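Small Blocks, Big Table
Gallery from the workshop in Deddale

Welcome to our gallery page. My name is Benjamín Carrasco and I make and repair wooden and plastic toys together with Colton Zacharias, in a workshop in Deddale. Many visitors ask us to see the things we work with every day, so I collect them on this page. English is my third language, so please forgive me if a sentence walks a little strangely.

The page has been growing slowly. At first I wanted to show only finished toys, but Colton said that people like also to see the tables, the boards and the simple pieces which we use for trying ideas. I think he was right. We receive more letters about our old boards than about anything which is for sale.

Why blocks?

When I was a child in my grandmother's house, there was one tin with blocks, and all my cousins had to share it. Most of the paint was gone. We used them as bread, as soldiers and as money. Later, when I began to work for Fikis, a small toy shop which is now closed, I learned to look at blocks more seriously - how they stand, how they feel in the hand, which shapes a child takes first.

In our workshop we keep nearly 500 blocks in drawers. They are sorted by colour, and this is a point where Colton and I do not agree. He would like to sort them by shape. We tried his way for 30 days in January and I could not find anything, so we returned to colours. He still mentions it sometimes.

The plastic ones came to us from a nursery in Isodgate which was changing its toys. I wash them in warm water with a little soap and dry them on a towel. Please do not put such pieces on a radiator, I did this once and two of them lost their form.

About the boards

A good board makes blocks much nicer to look at and to arrange. I prefer a pale wood, because strong colours stay clear on it. I do not mind knots or waves in the grain. For cleaning I take a soft cloth, almost dry, and I always wipe in the direction of the grain.

The pictures

Colours in pairs 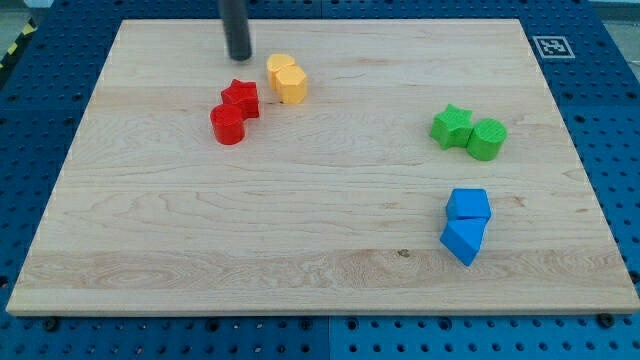 Four pairs on the maple board, with the blue pegboard under it. In the red pair a star stands with a cylinder, and in the yellow pair a cylinder has a six-sided neighbour. I like very much the dark swirls in the middle of this wood.

Next pictures

Colton is preparing the pictures of the Lavoie drawers, with their small brass handles. They will be added when he is satisfied with the light - he is very strict with light. If you have old blocks at home and would like to show them on this page, write to us and tell us a little of their story.

Contact: Carrasco and Zacharias, The Workshop, Deddale | © All pictures and texts by the workshop | Back to top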